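Hand-held gripper stations: pre-session inspection checklist with comments
Zidalwood bench area, issue for September
Checked and commented by Meifang Su

Scope. Applies to every station where an operator works with one or two hand-held grippers at a table. Complete before the first session and again after any change of fingers, pads or cables. Mark each item Pass, Fail or Advisory. A Fail on any item in sections 1 or 2 stops the station until it is cleared.

1. Fingers and pads

1.1 Finger bodies free of cracks. Pass.
1.2 Finger screws tight, none missing. Pass.
1.3 Both fingers meet squarely when closed. Pass.
1.4 Pads fully bonded on all edges. Fail.
1.5 No loose strip of pad able to catch on an object. Fail.
1.6 Pad age under 3000 closing cycles according to the log. Advisory, log incomplete.
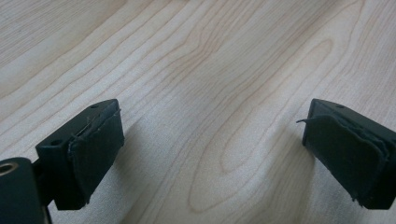 Pad condition is judged by edge bonding first and thickness second. A thin pad with sound edges may run to the end of the day; a thick pad with an open edge may not. The Kurnex sheet allows trimming of stray fibres up to the pad border and nothing further in. Item 1.4 was failed on the left finger, where the covering is lifting along the top edge, and item 1.5 on the right, where a thin flap stands out into the gap between the fingers. Neither is a trimming job. Replace both pads as a pair, clean the finger face, and leave the adhesive 60 minutes before closing the gripper under load. Enter the new cycle count as zero.

2. Cables and floor

2.1 Gripper cables reach the far side of the table without tension. Pass.
2.2 Strain relief present at both ends of each cable. Pass.
2.3 No cable crosses the operator's standing position. Advisory.
2.4 Floor tape flat, no raised corners. Pass.
2.5 Stands stable when pushed lightly at mid height. Pass.

Comment on 2.3: route floor cables behind the operator or under a cover. Slack on the table itself is accepted provided it stays clear of the jaws through the full reach of both arms.

3. Table and objects

3.1 Table level, does not rock. Pass.
3.2 Surface free of grit, splinters and adhesive residue. Pass.
3.3 Objects within the 200 g limit for single-gripper lifts. Pass.
3.4 Lids and handles checked for sharp edges. Pass.
3.5 Latches tried by hand before gripper use. Pass.
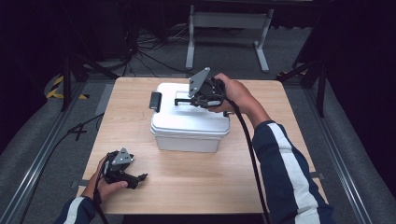 Does a heavier object need a separate entry if it is only slid along the table?
Enter it separately. The limit in 3.3 covers lifting, and sliding puts a side load on the pads that the cycle log does not record. Note the object and the direction of travel under Skikidach form part B.

4. Release

4.1 Failed items cleared and rechecked. Open, see 1.4 and 1.5.
4.2 Trial of 100 empty closures after pad replacement. Open.
4.3 Copy of this sheet sent to Xue stores with the pad order. Done.

Station remains stopped until 4.1 and 4.2 are signed.

M. Su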